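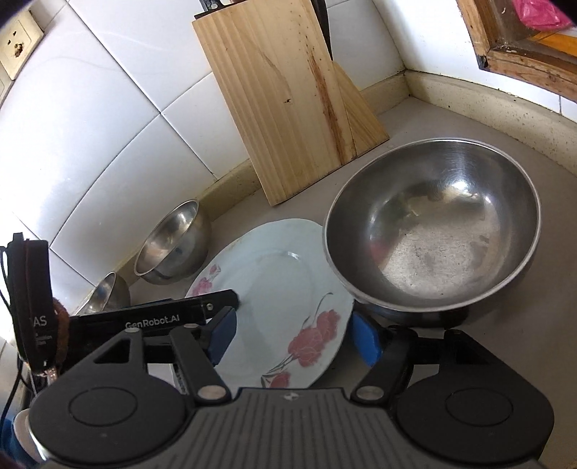 The government of Lorach has formally asked to leave the Waaka Convention, the regional treaty that lets its members bring disputes over shared rivers and fishing grounds before a standing tribunal.

A letter giving notice of withdrawal was handed to the convention's secretariat in Trevuvell shortly before noon, the foreign ministry said. Under the treaty's rules a member must give a full year's notice, so Lorach will stay bound by its terms until then and must carry on paying its share of the running costs.

The move follows a ruling in January in which the tribunal found that Lorach had broken its duties to its downstream neighbour, Brilance, by holding back water behind the upper dams during the dry season. The judges ordered Lorach to restore an agreed minimum flow and to open its gauging stations to outside inspectors. Lorach rejected both orders within hours.

Foreign minister Murray Pryor told parliament that the tribunal had gone beyond the powers its members gave it.

"We signed up to a body that would settle arguments about measurements and boundaries," he said. "We did not sign up to a body that would tell our engineers when to open and close a gate. The cabinet has looked at this carefully and we no longer believe our interests are served by staying in."

Mr Pryor said the decision did not affect other agreements between Lorach and its neighbours, including those on road freight, extradition and the joint rescue service. Talks with Brilance over water could continue, he said, but would have to be held directly between the two governments.

Parliament does not have to approve the withdrawal, although opposition members have asked for a debate. Their motion calls on the cabinet to publish the legal advice it was given before the letter was sent. The speaker is expected to decide next week whether there is time for it before the recess.

Brilance called the decision regrettable. Its water minister, Trudy Rakena, said the ruling still stood and that her government expected it to be carried out in full.

"Leaving a treaty does not wipe out what you owed under it," Ms Rakena said. "Farmers on our side of the border lost a season. The tribunal heard both sides over many months and it reached a clear finding. We will ask for that finding to be respected."

She said Brilance had no plans to close the border crossings or to hold back power sold to Lorach across the shared grid, as some of its own members of parliament had suggested. Asked whether compensation would be sought, she said a claim was being prepared but would not put a figure on it.

The case began when Brilance complained that the level of the river at the border had dropped well below the mark set by the two countries in an earlier agreement. Its written case ran to 296 pages and relied largely on readings from its own stations. Lorach argued that the readings were unreliable and that a run of dry winters had left it with no choice but to fill its reservoirs when it could.

The tribunal accepted that rainfall had been poor but said this did not explain the whole of the shortfall. Four of the judges backed the ruling in full. The judge nominated by Lorach disagreed, writing that the court had placed too much weight on figures supplied by one side.

More than 200 farms in the lower valley depend on the river for irrigation, most of them growing onions, beans and seed potatoes. Several growers' groups in Brilance gave evidence at the hearings. On the Lorach side, the dams supply drinking water to the capital and feed two hydroelectric stations.

The Waaka Convention was drawn up 30 years ago after a series of clashes between fishing crews in the estuary. It was meant to give small states a cheaper way of settling disputes than taking them to courts overseas. No member has left before. One other state signed the text at the outset but never ratified it, and has sent observers to meetings without taking part in votes.

The tribunal has no means of enforcing its decisions. Members that ignore a ruling can have their voting rights suspended by the convention's council, a step that was discussed at a closed meeting in Trevuvell last month but put off at the request of Lorach's delegation. Officials at the secretariat would not say whether it would now be taken up again.

In a short statement, the secretariat confirmed that it had received the letter and had passed copies to all members. It said it hoped Lorach would reconsider and noted that the treaty allows a notice of withdrawal to be taken back at any point before it takes effect.

Two further cases involving Lorach are still before the tribunal. One concerns fishing licences in the estuary and was brought by Lorach itself. The other deals with gravel dredging near the river mouth. Both will go ahead for now, the secretariat said, as they were lodged while Lorach was a full member.

Fishing groups in Lorach said they were worried about what would happen to the licence case. Boats from the southern harbours have been kept out of part of the estuary since the spring, and owners had been hoping for a ruling before the next season opens. The foreign ministry said it would meet them to explain its position.

Reaction in the capital was mixed. The governing party's coalition partner said it supported the decision but would have liked more time to study it. The main opposition party said the government was walking away from a court because it had lost, and promised to take the country back into the convention if it won the next election.

Mr Pryor is due to travel to Brilance later in the month for a meeting on cross-border trade that was arranged before the ruling. His office said the visit would go ahead. Ms Rakena's ministry said she would be available to meet him, but that water was not on the agenda at present.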